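Gripper keeps dropping folded T-shirts, is it the fingers or the closing position?

Posted in Home and Shared Workshop Builds, July 2020

jorik_bench

Hello everyone, and thank you in advance for reading, because I do tend to go on! I've been building a two-finger gripper at our shared workshop, mostly in the evenings, and I'd like it to pick up folded laundry and move it across a table. It does fine with blocks and cardboard boxes. Give it a T-shirt and it either closes on the top layer and lets the rest unroll, or it gets a nice fat bite and then the shirt slowly slides out on the way up.

The fingers are printed in dark green, pretty blocky, with a slanted face on top, and I haven't put any kind of pad on them yet. The servo runs from open at 700 to closed at 1,356 on my controller's scale. I've been using the same closing number for everything, which I suspect is part of my trouble, but I'd love to hear it from somebody who has done this before.

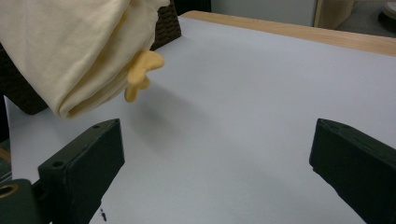 Gripper open over the white table, with the cream fabric and the yellow piece hanging into the gap.

You can probably tell that the folds are pretty thick compared with the sort of thing people usually test on. I don't want to redesign the whole hand if I can help it, as the mount took me most of March to get right. Would you change the fingers first, or the code?

Forkau

Fingers first, and you don't need to reprint anything! I had the same headache with dish towels on my own build. Bare printed plastic is slick against cotton, so squeezing harder only gets you so far, and you'll warm up your servo for nothing.

What helped me was a thin strip of soft rubber on each inner face. I cut mine out of an old bicycle tube, roughed up the plastic with sandpaper, and glued them on with contact cement. Leave them overnight before you try anything (I was impatient the first time and spent a whole evening peeling glue off a towel). Cover the face right out to the tip, too. My first pads stopped short, and the tip is where the cloth gets caught.

Once the pads are on, find your closing number all over again, going slowly. The rubber takes up some of the gap, so your old number will be too tight. On mine I ended up 284 steps short of fully closed for a folded towel, but your servo and linkage are different, so please don't just copy that. Close a little, lift an inch, look at it, and close a little more if it slips. Write the number down somewhere that isn't the back of an envelope.

And I'd come at the shirt from the folded edge. If you grab the open side you'll catch one layer and the rest will fall right out, just as you describe.

zalex

get a stronger servo. worked for me

Fikre

I agree with the rubber pads, and I'd hold off on buying a new servo until you've tried them. A bigger one may well crack those fingers at the screw holes if the walls are thin, and then you'll be reprinting after all.

One more thing to look at is your lifting speed. Mine used to jerk at the start of every lift, and that first tug was enough to start the cloth sliding. I added a 2 second pause after closing and then made the first part of the lift very slow, and that cured most of my drops before I'd touched the fingers at all. It's a few lines of code, so you could try it tonight while the glue is setting on a spare pair.

If you can, save a separate closing number for each kind of cloth. A thin undershirt and a heavy sweatshirt want very different settings, and it's so much nicer to pick from a short list than to keep fiddling with one value. Good luck with it, and do post again once you've had a go with the pads!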